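Patterns on the wall: how wallpaper came to ordinary homes in Mapplebeck
Student project report, 12/12/22

I picked wallpaper because my gran's house in Mapplebeck had seven layers of it in one bedroom, and I wanted to know who chose them all! What began as a small local study soon took me to the old Clutard print works, the Skarkeck archive and a very dusty box of sample books.

Small repeating prints — fruit, sprigs, leaves — kept coming back in nearly every sample book I opened, and they are still easy to find now. Pink strawberries are my own favourite.

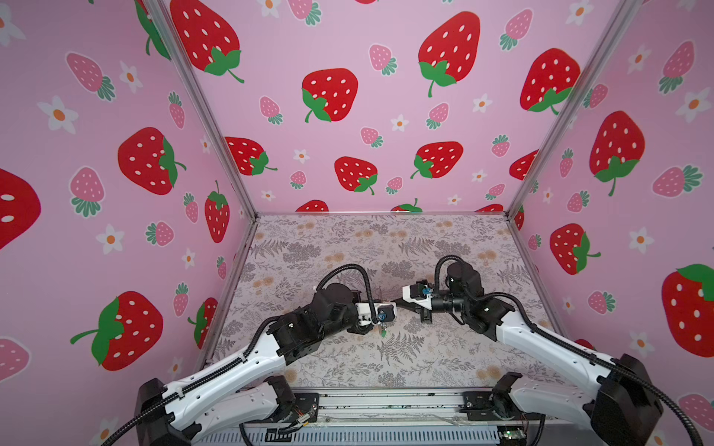 Reading time: 4 minutes

The Clutard works printed paper by hand from carved blocks. Each colour needed its own block, so a print with 3 colours meant going along the whole roll again and again, with drying in between. Small patterns had a big advantage here. If a repeat is short, you waste far less paper when you line up one strip with the next, and a family could do a bedroom without buying an extra roll. I tried this myself with lining paper and potato stamps, and my first strip was so crooked that I had to start over (twice).

The archive at Skarkeck holds 344 samples from the works. I went through all of them in May and sorted them into florals, fruit, stripes and everything else. Florals won easily, but fruit did much better than I had guessed, mostly in papers sold for kitchens and children's rooms. The order book was even more exciting. It lists 1317 rolls of one berry pattern called Ernivar, sent out to shops all over the county. 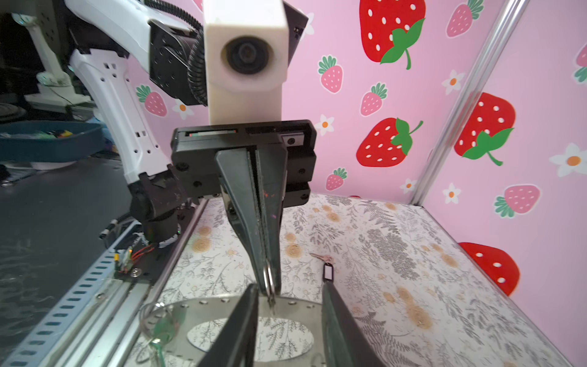
Maureen wrote back to my notice in the village newsletter: we had Ernivar in the back kitchen when I was small, and my mother pasted it up herself with flour and water. It came away by the stove every winter and she just stuck it down again.

I loved getting that reply, and it sent me off to look at paste. Flour paste was cheap and anyone could make it, but it went mouldy in damp rooms, which may be why so few kitchen papers have survived. The bedroom layers at my gran's were in much better shape. I soaked a loose corner in warm water and eased the sheets apart with a butter knife — slow work, but a lovely green sprig came up from the very bottom.

I haven't managed to match that sprig to anything in the Skarkeck samples yet. Next I want to compare it with the carved blocks still stored at Clutard.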